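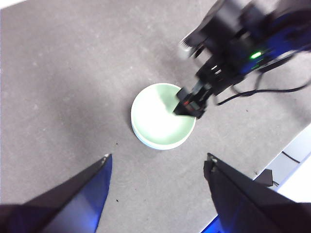

One arm reaches into the green bowl while the other's fingers show in the foreground, at the Sillthorpe robotics club.

The Bowl Kids of Sillthorpe

At half past three the hallway outside the old typing classroom is all backpacks and noise, and by twenty to four it has gone quiet, because everybody is inside arguing about a bowl.

The bowl is pale green and shallow, the kind you might eat cereal from. For most of the school year it has been the toughest opponent the Sillthorpe robotics club has ever faced. Two robot arms share a gray tabletop, and the job is for one of them to take hold of the bowl, lift it, and hand it over to the other. Then the second arm has to set it down again without a clatter. You and I do this at the sink every night with a phone tucked under one ear. The club has been at it since October.

"People come in expecting lasers," says Puspita Mangundap, a senior and this year's captain. "Then they see us cheering because a finger went over a rim. And then they start cheering too! My grandmother did. She stayed for two hours."

I stayed for three, and I would have stayed longer if the buses hadn't been leaving.

The club is getting ready for the Rendstead Open, a regional contest for high school teams that drops the usual ball-throwing and tower-climbing in favor of housework. Teams get a table, a set of dishes and 4 minutes on the clock. There are 100 points to be had. You lose some for dropping things, some for bumping the other arm, and a painful number for touching the table with your own human hands once the clock is running. Last year Sillthorpe scored 40 and went home happy, having never finished a run before. This year they want the handoff, the one task on the sheet that needs both arms to agree on anything.

Agreement is where things get interesting. Tarun Sengar, a junior who writes most of the motion code, keeps a notebook of every way it can go wrong, and he let me read it over a bag of pretzels. Some entries are two words long ("too eager"). Others fill a page. One sketch shows the two grippers meeting on the same piece of rim like people reaching for the same door handle. Another, dated only December, is a drawing of a bowl with a frowning face and the note "round things have no corners, remember this."

He explained it to me with a paper plate. If a gripper pinches the rim too near the top, the bowl tips when it leaves the table. Go too deep and the fingertips press against the curve of the wall and push the whole thing sideways. There's a sweet spot just inside the rim, and the arm has to find it from wherever the bowl happens to be sitting. A shiny glaze doesn't help, either. The camera down by the gripper sees a bright patch on the inside of the bowl and can take it for an edge.

"So we moved the lamp," Tarun said. "Then we moved it back, because at Rendstead you don't get to move the lamp."

The club's coach is Eifion Lougher, who teaches physics and has the calmest voice I have ever heard in a room full of teenagers. He does not write code for them. He doesn't tighten screws, either. When a run goes badly he asks what they expected to see, and he waits, sometimes for an uncomfortably long time, until somebody answers. I watched him do this with a ninth grader named Deepak Tripathi, whose arm had stopped dead a hand's width above the table.

"I expected it to keep going," Deepak said finally.

"And what did you tell it?"

A long pause, some scrolling, a groan. He had told it to stop. The whole room laughed, Deepak loudest of all, and a few keystrokes later the arm came down and did exactly what he wanted.

The software that joins everything together is the students' own, a stack of scripts they call Killix. The name came from a typo in its very first file and has since been printed on T-shirts. Killix lets one student steer an arm by hand while the program records each joint, and then play the motion back, faster or slower, or mixed with a second recording. New members start by steering. Puspita insists on it. She wants them to feel how much a tiny nudge matters out at the fingertips before they type a single number.

I got a turn – of course I asked for a turn! – and it was wonderful and humbling. My first try pushed the bowl gently off to the left. On my second I got the fingers over the rim, squeezed, and lifted it maybe an inch, and a group of fifteen-year-olds who had seen this done a thousand times clapped for me anyway.

Bimla Pathak, a sophomore, looks after the cables, and I want to give her proper credit, as cables don't get much attention in robot stories. A loop that hangs too low can drag on the table. One that's too tight tugs at the wrist and spoils the aim. She has tried clips, tape, and once a hair tie, and she checks the slack before every practice run by moving each arm through its full reach while she watches only the wires.

Near the end of the afternoon they ran the full handoff. Puspita called the start. The first arm dipped, gripped, rose. The second came in from its own side, slowly, and closed on the rim across from its partner. For a moment both of them had it. Then the first let go, the bowl stayed up, and the yell that followed brought the choir teacher in from next door. She asked if everyone was all right.

They were already setting up to run it again. Tarun wanted it smoother on the way down.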